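January 11, 2024

Sound edit on the short, day two. Picture is locked at 14 minutes. Yasaman Bakhtiari sent the kitchen dialogue again at the right sample rate and it lines up now. The old files are still in the Dranell folder - don't use them.

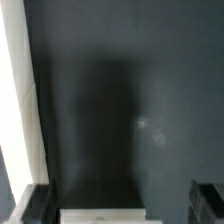 Dark gray surface, shadow down the middle.

Cut room tone for the stairwell. There was a hum at 200 Hz, notched it, and the voices got thin. Backed the notch off by half. Still not happy with the line about the letter. May need to loop it.

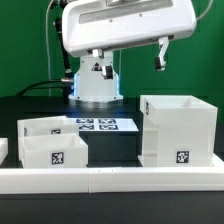 White arm, green backdrop, fingers open.

Footsteps done through the bus stop. Gravel is too loud against the music. 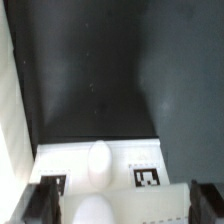
Export for Busudwood has to be stereo with two seconds of black at the head. They also want the credits as a text file. Yasaman has the list, minus the driver's last name.

Next: rain under the last shot, then a full listen on the small speakers.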